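Plastic bottle recycling: revised arrangements

Following the review of waste carried out over the winter, Tranora has revised the way in which plastic drinks bottles are collected throughout the building. The new arrangements apply to all staff, tenants and visitors from the first Tuesday of next month, and they replace the guidance issued when the Gatov wing opened.

The review found that a large share of the bottles bought on site were being placed in general waste. In the sample period 1,000 bottles were sorted by hand, and 27 of every hundred had been put in the wrong container. Many of those placed correctly could not be accepted by our contractor, Zirutov, as they still held liquid. A part-full bottle may leak over paper and card in the same load, and the whole load may then be refused.

Colleagues are therefore asked to observe the following.

Bottles should be emptied completely before they are put in a bin. Sinks are available in both kitchens and in the cleaners' room on the lower floor. Drinks must not be poured into plant pots or into the bins themselves.

Caps should be screwed back on. This is a change from earlier advice, under which caps were collected separately in the tubs by the lifts. The tubs have been withdrawn. Labels may be left in place.

Water bottles and fizzy drink bottles go into the same bin, whatever their size or colour. There is no need to separate clear plastic from green. Cups, yoghurt pots and food trays are not included in the scheme at present and should continue to go into general waste – a separate notice will be issued if this changes.

Bottles left on desks and worktops at the end of the day will no longer be cleared by the evening cleaning team. Each section is asked to see that its own tables are clear by 5.30 p.m. Rooms booked for outside meetings should be cleared by the person who made the booking.

A further 40 bins have been ordered and will be placed in offices and workrooms, with 2 in each of the larger meeting rooms in the Preda annexe. Bins should not be moved from one room to another without the agreement of the Facilities Office, as the collection round is planned according to where they stand. Full bins may be reported at reception.

Questions about the scheme, and requests for an additional bin, should be addressed to Prasanna Rathnayake in the Facilities Office. Results from the first quarter of collections will be published in this newsletter. 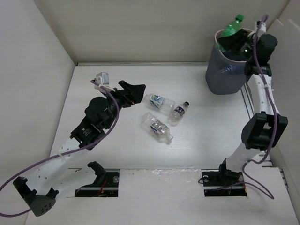 Water bottles on a worktop, with a green drinks bottle in the bin.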